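Chapter 5
The Lawyer for the State: Who Speaks for a Government in Court

In the late winter of 2001, when the district of Sorard was still getting used to having its own elected assembly, a retired schoolteacher named Rawan Rawashdeh walked into the courthouse with a folder under her arm and asked the clerk a question that sounds simple until you try to answer it. She wanted to sue the government over a closed footpath, and she wanted to know whose name she should write on the form.

The clerk didn't know. He went upstairs to ask, and the people upstairs didn't agree with one another. One thought she should name the assembly, since it had voted to close the path. Another said the roads department, which had put up the fence. A third, older and more cautious, said she should name the chief law officer of the district, a post that had at that moment been vacant since February. Mrs. Rawashdeh, who was a patient woman and had brought her own sandwiches, sat down in the hallway and waited.

We will come back to her case several times in this chapter, and I hope you will grow as fond of it as I have. It went on for much longer than anybody wanted, and the final judgment ran to 259 pages, most of which had little to do with footpaths. Along the way the judges had to say, in plain terms, what a government's lawyer is for, who chooses that lawyer, and what happens when the lawyer and the government want different things. Those are the questions we'll be working on together.

Where the office comes from

Long before there were elected assemblies, there were rulers who got into arguments about land, and rulers, like everybody else, needed somebody to argue for them. They could hardly come to their own courts and plead in person. So they hired an attorney, at first for one case at a time, and later on a standing basis, with a salary and a room to work in. Over the centuries the job grew. The person who had once argued about fields and mills began to advise on treaties, to read over draft laws, and to bring charges against people accused of crimes.

You can see how this might lead to trouble. A private lawyer has a client, and the client can be pointed to. The lawyer for a government has something more like a crowd. There is the head of the government, who probably made the appointment. There are the ministers, each with a department and a set of worries. There is the legislature, which passes the laws and pays the bills. And behind all of them there is the public, who never signed a letter of engagement but in whose name the whole business is carried on. When these all agree, the job is a pleasant one. When they don't – and you will find, as you read on, that they very often don't – the law officer has to decide whom to listen to.
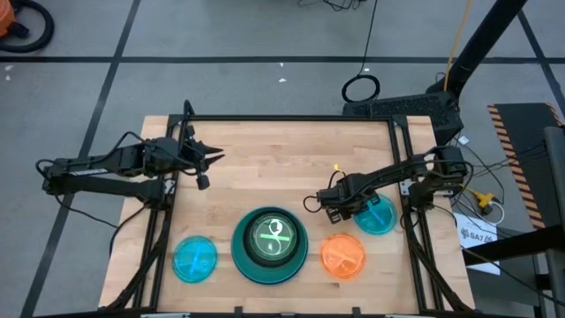
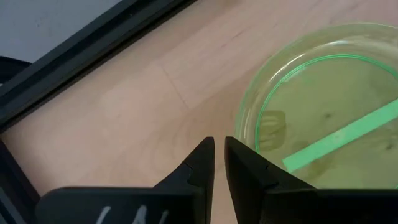
Three ways of choosing

Countries have settled on different ways of filling the post, and it helps to have the main ones in mind before we go any further.

In the first, the head of the government simply picks somebody. The choice may need to be approved by a president or a monarch, and that approval may be a formality or may be a real hurdle, depending on how the constitution is worded and on how strong-minded the person giving it happens to be. The advantage is speed. The worry, of course, is that a lawyer who owes the job to one person may find it hard to tell that person no.

In the second, the legislature has a say. There are hearings, and the candidate is asked about old cases and old speeches, and sometimes about things said at dinner 20 years before. It's slow, and it can be unkind, but the person who comes out at the other end has been looked at from several sides.

In the third, the voters choose directly. This makes the law officer a politician in their own right, with a platform and campaign debts and perhaps an eye on some higher office. Students in my own classes tend to like this system best at the start of the term and to be less sure about it by the end, though I have had a few who went the other way.

Sorard used the first method, and that is where Mrs. Rawashdeh's troubles really began. The man finally chosen to fill the vacancy was Damian Reisinger, a commercial lawyer with a good reputation and a busy practice. Among his former clients was Purkamis, the building firm that owned the land on either side of the footpath. He had never worked on the path itself. He said so in writing, and I know of no reason to doubt him. But he was now the person who would decide whether the district defended the closure or gave way, and the question of whether he ought to step aside was argued before anybody said a word about the fence.

We'll look at that argument closely in the next section. Before you turn to it, try writing down what you would have advised Mr. Reisinger to do on his first morning in the job, and keep the piece of paper. You may want to change your answer once you have read the judgment, and it is useful to have a record of what you thought before.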